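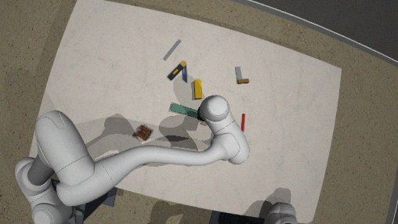

*The two-arm cell in simulation, overhead camera, with the left arm's gripper at the green bar.*

I spent most of the last two weeks getting the simulated cell back in line with the real one. These are my notes on the order I did things in. I had to redo two of the steps and would like to avoid that next time.

The sim copy exists so that we can try a new pick routine before it goes near hardware. It had drifted. The bench at the Dalura shop was moved in August to clear a doorway, the bases were bolted down again, and the model was never updated. Offsets in the sim were off by 18 mm along the long side of the table. Saulius had been correcting for this by hand in his own scripts. Mine had no correction, so our results disagreed.

## Base frames first

I started with the bases. Kenji Kapoor measured both from the same table corner with a steel rule and a square, then measured them again from the opposite corner. The second set is worth the time. On the first pass he had the rule on the wrong side of the mounting plate for the second arm, and the two sets would not close.

Once the numbers agreed, I put them in the cell file and deleted every other copy. There were three: one in the cell file, one in the planner config, and one typed directly into a test. The planner now reads the cell file and nothing else.

## Camera

The overhead view is rotated so the table edges run on the diagonal. It was set up that way before I joined, and I left it alone, as the saved runs all use it. I did redo the lens model. The old one had no distortion at all, and the long edge of the table came out straight where our real camera bends it. With the new one the edge curves.

## Contact settings

This took the longest. The default friction let thin parts slide out of the fingers on lift. Raising it fixed the sticks and made the blocks cling to the table. I ended up with separate values for the finger pads and the tabletop, which I should have done at the start.

Settings that changed:

- Solver iterations: 20 to 50
- Finger pad friction: raised, kept separate from the table
- Gripper close speed: halved
- Part mass: set per part, no shared default

The close speed had the biggest effect. At full speed the first finger to touch would push a bar sideways before the second finger arrived, and the grasp was then off center. The real gripper does the same thing to a lesser degree, so I have halved it there as well.

## Part layout

The small parts are scattered by a seeded script. Seed 578 is the one I use for checking, mainly for the yellow block, which lands close enough to the green bar that a sloppy approach will clip it. If a routine gets through that layout I run the rest.

## Still open

The second arm parks too near the bottom edge of the table, and its shadow covers part of the lower right. The part detector scores lower there. Priya wants to move the park pose, and I would sooner move the light. We will try the pose first, as it is one line.

The joint limits on the wrist still come from the old file. Tsegereda is checking them against the controller at Szabo, and I will update the cell file when she sends the values.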